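About Gudedix

Gudedix is a training and advisory body for people whose work touches on public order: stewards, place-of-worship wardens, council officers, transport staff and community liaison teams. We are based in Ornness and work across the district, with a second office in Jendirby.

Our Work

The organisation was set up after a tense winter in which a dispute over a procession route closed much of Calvo Street for the better part of a week. Residents, shopkeepers and the police each had a plan, and the plans did not match. A small group drawn from the local congregations and the district council began to meet every January to agree a shared approach before the season of marches and festivals. Those meetings became Gudedix.

We do not carry out patrols and we have no powers of enforcement. Our role is to prepare others. We write crowd plans, review them with the officers responsible, and train the people who will be standing at the gates on the day. We also maintain a contact register so that a warden who hears a worrying rumour at ten at night knows which duty desk to ring.

In the past year 326 people completed one of our courses. Classes are limited to 30 places and are taught in two parts, the first on law and responsibilities and the second on practical conduct.

Our People

Baltasar Pastor has been Director since the Jendirby office opened. He previously worked in emergency planning for local government and continues to teach the introductory course himself. He is supported by three full-time trainers and two caseworkers, who handle enquiries from congregations and residents' groups.

Our trainers come from different backgrounds, including policing, youth work and nursing. All are bound by our code of conduct, which forbids them from taking part in party political campaigning while employed here.

Courses and Facilities
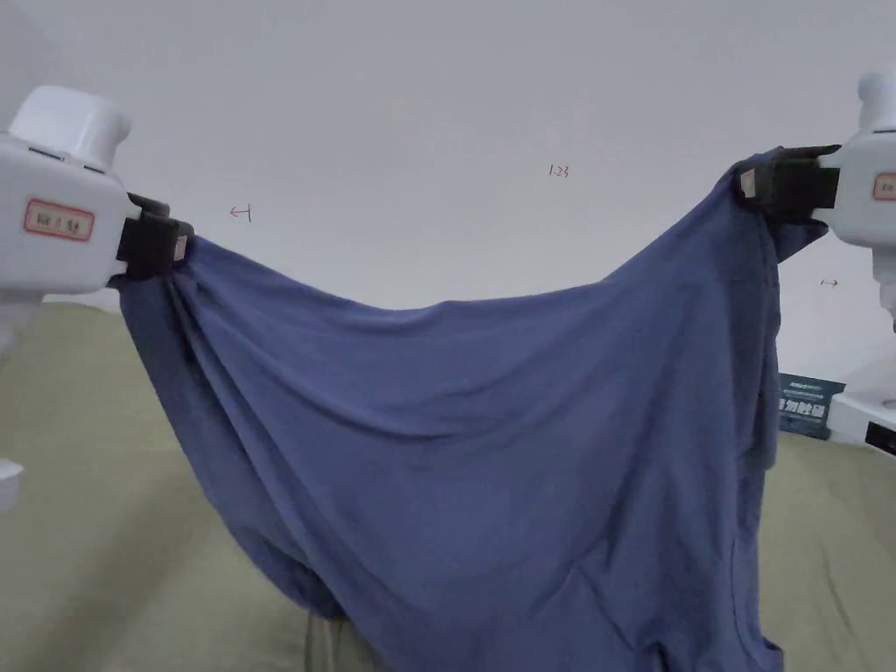 Stewards are asked to attend both parts of the course before they are placed on a rota. The practical part covers radio use, keeping a written log, guiding people away from a blocked exit and the care of anyone who is hurt or distressed. Kit is dealt with in the same session, and garments are checked. Anything torn is withdrawn and entered in the stores book.

Courses run at Ornness in the daytime and at Jendirby in the evening. Step-free access is available at both addresses — please let us know in advance if you need a hearing loop or an interpreter.

Governance and Complaints

Gudedix is a not-for-profit company overseen by a board of trustees. Our accounts and annual report may be read at either office on request. Complaints should be made in writing to the Director and will be acknowledged within three working days.

This page was last reviewed on 22 September 2021.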